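Waiting for the Urkano record

I have listened to the new song of Urkano since Friday evening and I still cannot decide if I love it or if I only love that it exists. For those who do not follow this blog: Urkano is a duo, voice and keyboard, and for a long time they put out their music alone, on cassettes and on a very slow website. Now they have signed with Drurketti, and Drurketti is a label with an office and a real press department. The album is coming in December. The song is called "Flores" and it is four minutes of almost nothing, and then the chorus.

I learned about the signing from the newsletter, early in the morning, before coffee. My first feeling was a small jealousy, I must confess. When you follow a group from the time when the room is half empty, you begin to think the group belongs to you a little bit. It is a silly feeling and it passed before lunch.
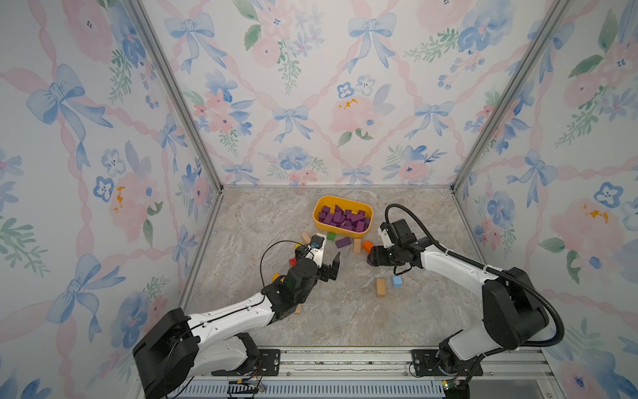

"Flores" begins with the keyboard alone, one chord held so long that I checked my headphones. The voice enters very low. The words are simple, a woman counts the flowers on the wall of her grandmother's bedroom while she cannot sleep. I know this kind of room well. Blue bows, pink roses, ribbons crossing each other in diamonds, the same wallpaper you see up there, and at night, when you are a child, you follow one ribbon with your eyes until you lose it. In the second verse she follows it to the corner of the room and the melody goes down with her, step by step. I think this is the best thing they have written.

The chorus is where I have my doubts. On the cassettes they never used drums, or they used something that was maybe a drum and maybe a kitchen drawer. Now there are drums, big and clean, and they come in exactly at the moment when you expect them. My neighbor, who heard it through the wall more times than she wanted, says it is a good song for driving. She meant it as a compliment.

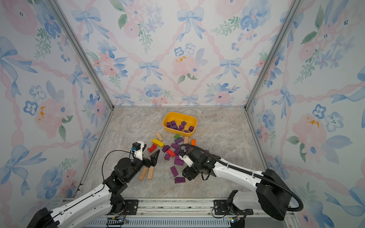 I saw them play two years ago in Dandham, in the old cinema, and I still have the ticket inside a book. The number on it is 1792, though I am sure there were fewer than 100 people in the seats. It rained and the last bus left before the encore, so I had to choose. I stayed. They played a song which is on no cassette, with a long part where the voice only hummed, and afterwards I walked home for more than one hour with wet shoes. I have asked on the forum many times what this song was. One person answered that it has no title yet. I hope very much that it is on the album, even with drums. 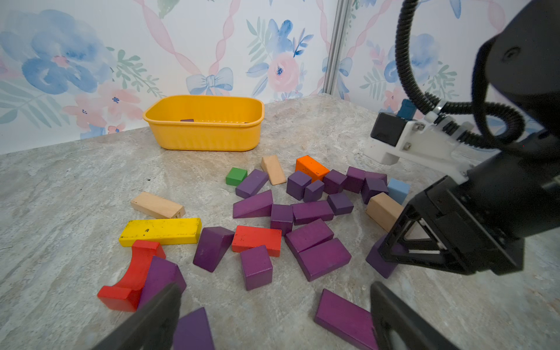

Wooden blocks, a yellow bin and the flowered wall behind.

The song list is not public. What we know from the newsletter is that the record was made in the Drurketti studio and not in the apartment, and that the keyboard is the old one, with the broken key. I was glad to read this. You can hear the broken key in "Flores" if you listen at the end of the first verse, there is a small click where the high note should be. A different label would maybe have asked them to repair it.

There will be a vinyl edition too, with numbered copies. I ordered mine on the first day and I received number 2342, so either many people were faster than me or they do not start from one. The shipping cost is almost the same as the record. I paid it and closed the computer quickly.
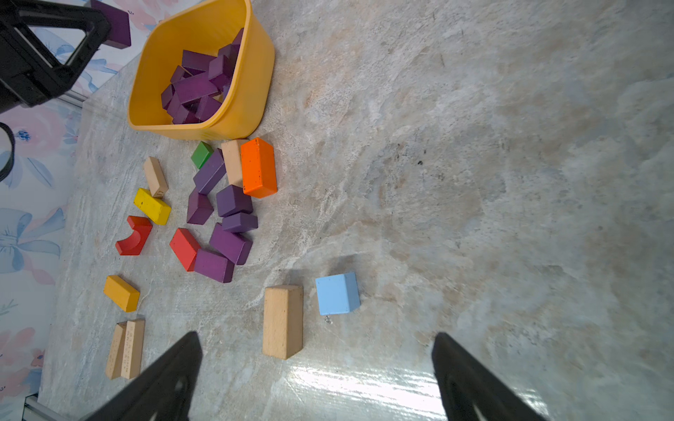
About the cover I am less happy. It is a photograph of the two of them against a gray sky, both looking to the left, and it could be the cover of any record by any group. The cassettes had drawings made by hand, and mine has a coffee stain on it, which I now consider a part of the drawing. Perhaps inside the vinyl there will be something nicer. The newsletter speaks of a booklet with the words of all the songs, and for me this is important, because when English is sung I lose one word in five.

They will also play some concerts before the album. Dandham is on the list, in a larger hall this time, and the tickets are not on sale yet. I have written to two friends to ask if they want to come with me, and one of them has a car.

Posted 22 July 2018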